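RATLEY, 17 July 2018. Otell, the Dulley tableware maker, will rent picnic place settings from July, having noticed that people return library books but keep our forks.
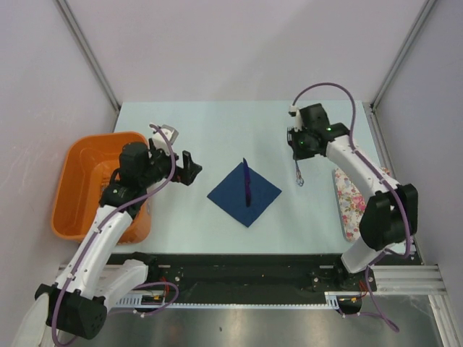

What does a setting cost? Renters pay $12 for a weekend, napkins included.

The Ratley depot opens with 4,000 settings.

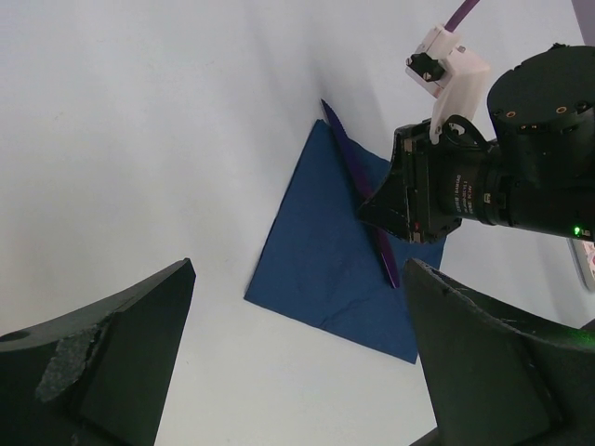

Purple knife on a dark blue napkin.

Late returns cost $17, a figure our accountants find thrilling.

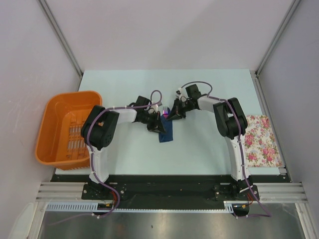 Dulley renters can order through the Akanda store, which has 355 settings and very little parking.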